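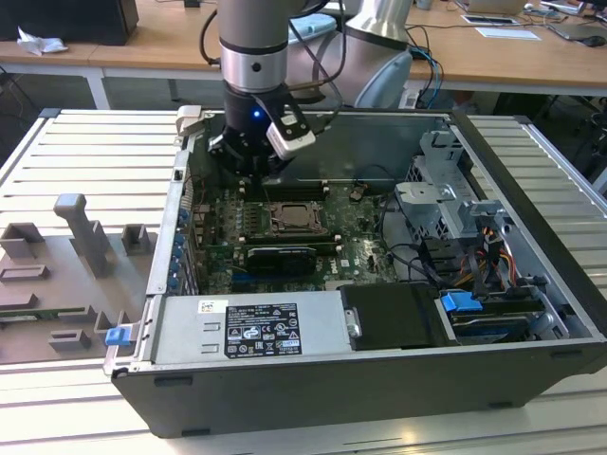

Chapter 4: Where the Heat Goes

Every calculation a computer makes ends up as heat, and I think that is one of the most wonderful facts in this whole book! A video plays, a spreadsheet adds its columns, and the electricity that did the work leaves as warm air. Take the side panel off a desktop tower and you can start to trace the path. The CPU socket near the middle of the green motherboard is empty, but put a processor in it and that small square becomes one of the hottest spots in the case. The graphics card below it is another.

In this chapter we follow heat by its three routes: conduction, convection, and radiation. You already know them from the kitchen (a spoon in soup, steam over a pot, the glow of a broiler), so most of the ideas will feel familiar. What may be new is the arithmetic. By Section 4.3 you will be able to work out how long a 114-watt heater takes to warm 2000 grams of water by 13 degrees, and why your answer will come out a little short of what the clock says.

Keep your notes on specific heat from Chapter 3 handy. We begin with conduction, and with a metal spoon.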